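Home | Products | Set-up Guides | Spare Parts | Contact

Wostari Desk Sorting System: Set-up Guide
Section 3: Sorting pointing devices and small stationery

Friday, February 19, 2021
By Wostari Documentation

This section covers the sorting of computer mice into the shallow tray and the placement of other small desk items. Complete Section 2 (Levelling the tabletop) before you begin.

3.1 Preparing the tray

1. Wipe the tabletop with a dry cloth. Do not use solvent cleaners on patterned or coloured surfaces.
2. Set the tray near the middle of the tabletop, with its long side facing you.
3. Check that the tray sits flat and does not rock.
4. Place the file organizer to the right of the tray.

CAUTION: The rated load of the Bever tray is 2,000 g. Do not stack trays when loaded.

3.2 Placing the mice

1. Switch off each wireless mouse. Remove the batteries if it will be stored for longer than 8 weeks.
2. Lay the mice on the tabletop in front of the tray, buttons facing up.
3. Transfer them one at a time. Start at the ends of the tray and work toward the centre.
4. Leave a finger's width between neighbouring mice.

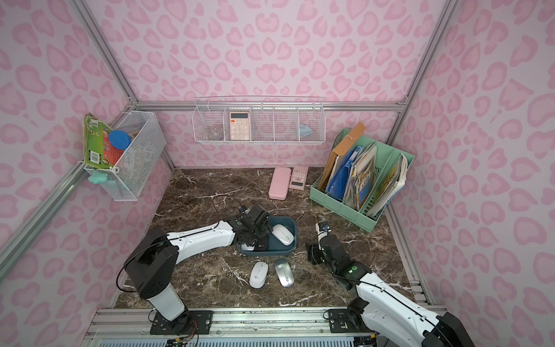
Mice of the same colour are easily confused once they are in the tray. Where two or more share a colour, sort by scroll wheel or logo, or fix a Vurlow label to the underside. Keep labels clear of the optical sensor.

NOTE: Glossy casings scratch more readily than matte ones. Lift these models in and out of the tray. Do not slide them.

3.3 Calculators and pencil cases

1. Keep these items toward the back of the tabletop until the mice are sorted.
2. Lay calculators flat, display up. Do not rest anything on the keys.
3. Close pencil cases fully before moving them.
4. File loose paper in the organizer last.

CAUTION: Never store a calculator under a filled tray. Pressure on the display can cause permanent damage.

3.4 Checking the layout

Confirm that no item overhangs the rim of the tray. If the tray is full, begin a second tray. The Samir divider fits both tray depths and is ordered separately.

Related items
Section 2: Levelling the tabletop
Section 4: Cables and chargers
Vurlow label sheets: sizes and removal
Samir divider: fitting instructions
Bever tray: care and cleaning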